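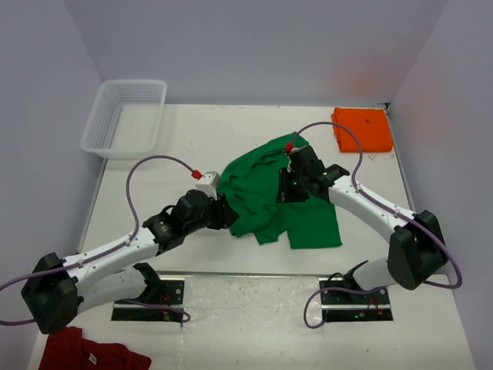
Attachment 1: green item on the white table, unfolded

Ticket 621
Product: Pudero folding guide, medium
Category: Laundry / finished size
Status: Closed

Opened by customer, 9:00 a.m.
I bought the Pudero board to get all our shirts to the same folded size so they fit the Mornov shelf boxes. Most come out fine. The green ones do not. They end up wider at the bottom than at the collar, and one sleeve works its way out on the left side. I have tried 4 of them with the same result. The gray ones from the same order fold square.

Support, 9:40 a.m.
Thanks for the picture. Please tell us:
Fabric content on the care label
Whether the shirts are folded straight from the dryer or from a basket
Which panel you close first

Customer, 10:15 a.m.
Label says 50 percent cotton, 50 percent polyester. They sit in a basket overnight. I close the left panel first, then right, then bottom, as printed on the board.

Support, 10:30 a.m.
The panel order is correct. A shirt that has been bunched up in a basket keeps its creases, and the hem tends to pull to one side when it is laid down. Please try the following on one green shirt:
1. Hold it by both shoulder seams and shake it out twice.
2. Lay it face down with the collar at the top notch.
3. Pull the hem straight down until the side seams are even.
4. Flatten each sleeve toward the middle with your palm before closing any panel.
5. Close left, right, bottom.

Customer, 1:20 p.m.
Better. The sleeve stays in now. Bottom is still wider than the top by a finger or so. Same on a second shirt.

Support, 1:45 p.m.
What size are the green shirts, and are they the same cut as the gray?

Customer, 2:05 p.m.
Green are Ccori, large. Gray are Grolik, medium. I had assumed they were all medium.

Support, 2:20 p.m.
The medium board is too narrow for a large with a loose hem. The extra cloth spreads at the bottom when the last panel closes. You can turn in each side of the hem by two fingers before step 5, or exchange for the large board. The large board makes a wider fold, so measure your shelf boxes first.

Customer, 3:10 p.m.
Turned the hem in on both sides. It comes out square and fits the box. Keeping the medium.

Support, 3:15 p.m.
Closing. Hem note added to the article on mixed sizes.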